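Speaker notes: Gathering Demonstrations for the Darden Arm
Presented by Forough Sharifi, Grernau Institute

Slide 1. Opening
Thank the hosts. Acknowledge Mawuli Nyarko, who directed collection during the first phase and prepared most of the figures. State the scope: the talk concerns how examples are gathered. Training results are covered in the Flornelby report and will be taken only if raised in questions.

Slide 2. Position of the program
The Institute began collecting in March. The set now holds 700 accepted demonstrations of household tabletop tasks. Each was performed under the control of a trained operator and reviewed by a second person before acceptance. Pause for the chart.

Slide 3. What counts as one example
An example begins when the arm leaves its rest position and ends when it returns. It includes the video, the joint readings and a one-sentence instruction in plain language. Operators write the instruction before they start. In the early weeks it was written afterward, and reviewers found that the wording drifted toward whatever the arm had done.

Slide 4. Rejected examples
Of the first batch, 47 were set aside. The most common fault was a long hesitation before the grasp. Mention that hesitation is kept when the operator is correcting an error, as the Gashaw guidelines permit. Do not read the full table aloud.

Slide 5. Variation in the setting
Operators change the starting positions of objects after every 12 demonstrations. The surroundings are left as they are. A learning system that has met only bare rooms performs poorly in furnished ones, and the Institute therefore asks that shelves, cords and ordinary belongings remain in view. Allow time here; this point drew the most discussion at the internal review.

Slide 6. The work at hand
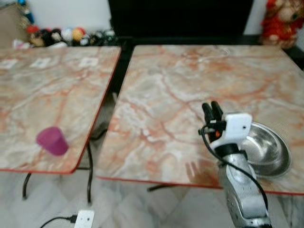

Figure 1. Arm and steel bowl on the right table; purple cup on its side on the left.

Direct attention to the gap between the two tables. Transfers across a gap are recorded as a separate category. Note also the veined tabletops and the shine of the bowl, both of which make edges harder to find. Reflective objects will receive a larger share of the next phase.

Slide 7. Operator hours
Sessions are limited to about 30 minutes, followed by a change of operator. Refer to the staffing sheet in the handout.

Slide 8. Requests to partners
Partners are asked to adopt the same start and end rule and to submit rejected examples along with accepted ones. Give the Grernau contact address. Open for questions; Mr. Nyarko will answer those on review procedure.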